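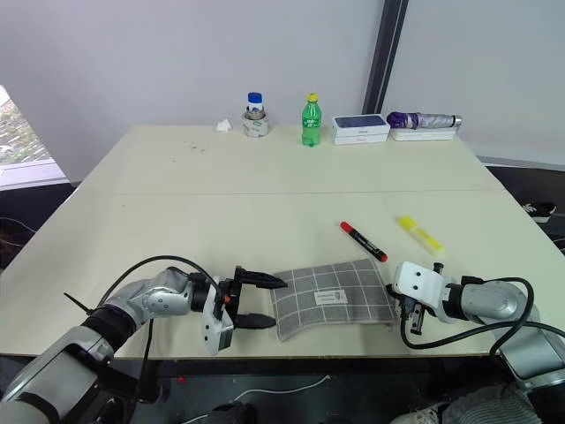

What Is a Pencil Pouch Good For?

Every August the store shelves fill up with pencil pouches, and every one of them says it will get you organized. Should you believe that? A pouch is a bag. It can't organize anything. You could put a sandwich in it and it would hold the sandwich just as happily.

So let's take a closer look at pouches, markers and highlighters, and see which of the things people say about them are true.

Soft pouch or hard box?

A hard box keeps its shape. If you drop a heavy book on it, the box takes the hit and your pencils probably survive. But a hard box takes up the same amount of room when it is empty as when it is full, and it rattles.

A soft pouch is made of cloth. It bends to fit the space left over in your backpack, between the lunch and the library book. When it's empty it goes nearly flat. The trouble is that cloth doesn't protect much. Sit on a soft pouch and you will find out what was inside.

Some people will tell you that one kind is better. Ask them, better for what? If you carry crayons, which snap, the box makes sense. If you carry markers, which are already inside a hard plastic tube, you are putting a shell around a shell.

What about the pattern?

Lots of pouches have a pattern on the outside: stripes, stars, or a grid of thin lines like graph paper. A grid looks very tidy. It looks like something an engineer would own. It does nothing at all for the inside of the pouch. You can like a pattern because you like it, and that is a fine reason to pick one. Just don't pay extra because you think the lines will make you better at math.

Read the little label

Many cloth things have a small label stitched on, with print so tiny that most people never read it. Read it. It may tell you what the cloth is made of, where it was sewn and whether it can be washed. The front of a package is there to sell you something. The little label usually has plainer facts on it.

If a label says "wash by hand," believe it the first time. A marker that opens up in a washing machine can color a whole load of shirts.

How does a marker work?

Inside most markers is a long, soft stick, a bit like a very thin sponge. It is full of ink. The tip touches one end of it. When you press the tip on paper, the paper pulls ink out of the tip, and the tip pulls more ink out of the sponge.

This pulling has a long name, capillary action. It is the same thing that happens when the corner of a paper towel touches a puddle and the wet spot climbs upward. No pump, no battery.

You can test it. Fold a paper towel into a strip, put one end in a cup of water, and hang the other end in an empty cup next to it. Come back later and see whether water has moved. Don't take my word for it.

Why do markers have caps?

Ink is color mixed into a liquid. When the liquid goes off into the air, the color gets stuck in the tip and the marker stops writing. The cap keeps air from moving past the tip. When you push it on and hear a click, it is closed. If you don't hear a click, check it, though some caps close very quietly.

You may have heard that a dried-out marker can be fixed by dipping it in water. Is that so? Sometimes, a little. If the ink was made with water (most washable markers are), a quick dip may get you a few more pale lines. If the ink was made with something else, like the ink in many permanent markers, water won't help. Either way, you can't put back color that has been used up.

Can you trust the color of the cap?

Caps are often the same color as the ink, so you can pick the right marker without opening it. But caps can be swapped. Anyone who has shared a bin of markers with sixteen other kids knows about this. A red cap tells you what color somebody wanted you to expect. Make a small dot on scrap paper first, especially before you start on the good copy.

Why is a highlighter so bright?

Yellow highlighter ink really does look brighter than yellow crayon, and this time the ads aren't fooling you. The ink is fluorescent. It soaks up some light that your eyes can't see well, or can't see at all, and gives it back as light you can see. So you get the ordinary yellow plus a bit more.

It doesn't make light by itself, whatever your cousin says. Take a page into a closet, shut the door and wait. If it's truly dark in there, the highlighting is dark too.

Highlighter ink is also see-through. Light passes down through the color, bounces off the white paper and comes back up, and the black words stay readable. Try it on black paper and you will be disappointed.

Does highlighting help you learn?

Here I have serious doubts. Running a yellow line over a sentence feels like work, but your hand can do it while your brain is thinking about dinner. Researchers who have tested different ways of studying have often found that highlighting alone doesn't help very much. Closing the book and trying to say what you just read usually works better. It also feels harder, so it is less popular.

Aurelio Zabala, who teaches fifth grade at Harnham School, gave his class a 488-word page about whales and let them highlight whatever was important. Some pages came back yellow from top to bottom. "If everything is important, I can't find anything," he told them. Next time the rule was 2 sentences per page, and there was a lot of arguing over which ones.

What should go in the pouch?

Oluf Ásgeirsdóttir runs the Marín homework club and has seen a great many pouches turned out on a table. Her advice is to keep only what you used last week. When I said that sounded too strict, she pointed to a pouch that had nine erasers in it and no pencil.

You can check your own:

Empty the pouch onto a table.
Try every marker and highlighter on scrap paper.
Throw away the ones that don't write. You have been carrying them around for nothing.
Put back the things you used last week.
Put the rest in a drawer at home.

Leave the drawer alone for a month. If you went to it for something, that thing can move back to the pouch. If you forgot what was in there, you didn't need it at school.

And if a rubber band around three pens works fine for you, keep the rubber band.

Words to know

Capillary action: the way a liquid creeps into narrow spaces, even upward.
Fluorescent: able to take in one kind of light and give back another kind.
Permanent: meant to stay. Ask a grown-up's permission before testing this on a shirt.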